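Speaker notes: Fingertip condition and work surface rules for two-finger grippers
Session 2, Visard integrators' track. Tuesday, May 21, 2019 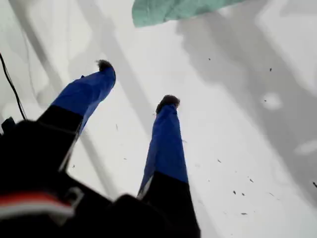
Anton Negash

Open with scope. The talk covers parallel grippers with covered fingers working over a flat surface. It does not cover suction tools or guarding. Guarding is the Leveck session, same room, after the break.

Point at the fingers first. Blue covering on both, creased, dark tuft at each tip. Ask the room what they would write in the log. Most sites write "OK." Our rule at Heren asks for three entries: covering, tip, surface.

Covering. A crease is recorded with its direction. Lengthwise and crosswise go in separate columns. A covering that can be turned by hand is replaced before the next run.

Tip. Anything fixed to the tip counts as part of the tool. It goes on the tool drawing and the tool length is measured with it on. Sites that skip this carry the wrong length into the program.

Surface. Point at the small dark specks on the white. The rule does not ask where they came from. It asks for a wipe and an entry, then a second look at the next stop. If specks are back, check both tips.

Cables and cloth. Slack cable near the gripper body is checked at full reach. Cloth hanging over the work area is listed on the cell sheet with its lowest point.

Numbers slide. 822 log entries reviewed in March, 762 with all three fields filled in. Say that the remainder were mostly missing the tip field. Do not read out the table.

Inspection interval is 70 cycles on the Heren sheet. Expect a question on this. Answer: it is a house figure, set your own and write it down.

Leave the blank log form up during questions. Copies are by the door.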